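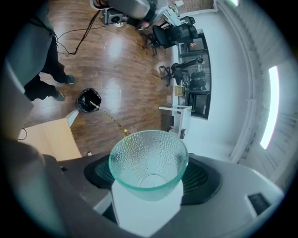 Hutard hand-held gripper kit - is it worth it for glassware?

24 replies · 644 views · Share

nesrin_d
February 18, 2018

We have the Hutard hand-held kit on loan until the end of the month and I have to say yes or no to buying it. The job is demonstration recordings: you hold the gripper, pick up a thing, put it down, and the recordings go towards teaching the arm to do the same. Most of our items are kitchen glass and crockery, like the pale green dimpled bowl in my photo.

Does anyone here use it on glass for more than the odd trial? The brochure only talks about boxes and tins. I would also like to hear about the pads, as Hutard sells two kinds and we were only sent the white ones.

Nesrin Dursun

baysal_b
We bought one in January and have done 231 recordings with it, mostly bowls and tumblers. No breakages so far. The hand-held part is good. It is well balanced and new people pick it up in an afternoon.

The software is where I would knock marks off. If you stop a recording early it keeps the file but doesn't label it, so you have to go through at the end of the day and sort them by hand.

Bülent

quillfeather
I'd disagree about the balance. It's fine for ten minutes and then your wrist knows about it. Our lot swap over every quarter of an hour.

On glass: smooth glass slips if you come at it from the side. Textured glass like yours is easier to hold, in my experience, but harder for the software afterwards. You can see right through to the ring of the base, and ours kept putting the edge of the bowl in the wrong place.

baysal_b
That was before the last update, surely? We had the same thing with clear tumblers and it got a lot better. I wouldn't mark the kit down for it now.

quillfeather
We updated. Tumblers improved, patterned bowls didn't. I can only tell you what we got.

tallis44
Have you looked at the Akyol one as well? Dearer, but the pads clip off without tools. On the Hutard you need the little key, and we have lost ours twice.

nesrin_d
I have looked at it. Akyol won't lend one out and I can't get the money signed off without a trial. Same story with Pristis, who offered me a video call instead.

Thanks for the note about patterned bowls. We did a short session with that one and I haven't gone through the files yet. Will check where it puts the rim.

marrow_lane
One thing on the room. We had trouble with shiny floors. Ceiling lights reflect in them and the tracking jumped whenever the gripper swung round that way. Yours looks quite polished, Nesrin. We put down a big matt rug and it settled.

baysal_b
Never needed a rug here and our floor is like a mirror. I think it depends more on how quickly you move.

marrow_lane
Could be. We were probably rushing. The rug was cheap though, so I'd still try it before blaming the kit.

tallis44
Get spare pads in the same order if you do buy. Delivery took about 24 days when we bought them separately, and Juvwood, who do the repairs, don't stock them.

quillfeather
Agree with that. And ask for the soft pads for glass. The white ones are all right but they pick up grease from handling and then they slide - wipe them before each session.

nesrin_d
Useful, thank you. I'll do a longer run on the bowls this week, with and without something on the floor, and ask Hutard to send the soft pads before the loan is up. At the moment I am leaning towards yes, if they will fix the labelling.

baysal_b
They told me it was on the list. They told me that in January as well.

3 people found this thread helpful · Share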